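Schülerteam Plumeo geht mit Tischdeck-Aufgabe in den Wettbewerb

Trarnton, 24. Mai 2018 – Die Robotik-AG der Kesside-Schule nimmt im September mit einem eigenen Projekt am Arboleda-Wettbewerb teil. Das Team Plumeo umfasst 14 Schülerinnen und Schüler der Oberstufe. Die Anmeldung wurde in dieser Woche bestätigt.

Die Aufgabe lautet, einen Tisch für einen Gast vorzubereiten. Teller, Tablett und Servietten müssen an festgelegte Plätze gebracht werden. Für jeden Durchgang stehen 300 Sekunden zur Verfügung, gewertet werden die besten drei Versuche.

Das Team führt die Bewegungen zunächst selbst mit Handgreifern vor. Markerwürfel an den Greifern machen deren Lage im Raum messbar. Bis zu den Sommerferien sollen 1.000 Vorführungen aufgezeichnet sein, aus denen die Steuerung des Roboterarms lernt.

»Die Programmierung war schneller fertig als gedacht, das saubere Vorführen dauert länger«, sagt Ruth Huanca, Leiterin der AG. »Wer zu hastig greift, muss den Durchgang wiederholen.« Geübt wird an einem weißen Tisch, auf dem schwarzes Klebeband die Flächen markiert – auch Vase und Buch gehören zum Aufbau.
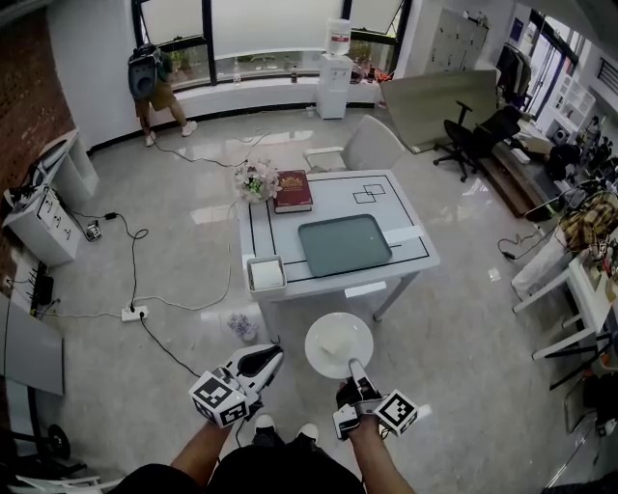
Termine und Kontakt

Die AG trifft sich zweimal pro Woche nachmittags im Technikraum. Interessierte ab Klasse 10 können nach Absprache zusehen. Neue Mitglieder nimmt die AG erst nach dem Wettbewerb wieder auf.

Ansprechpartnerin für die Presse ist Sandra Hartley, Sekretariat der Kesside-Schule, Trarnton. Bildmaterial wird auf Anfrage zugesandt, der Abdruck ist honorarfrei.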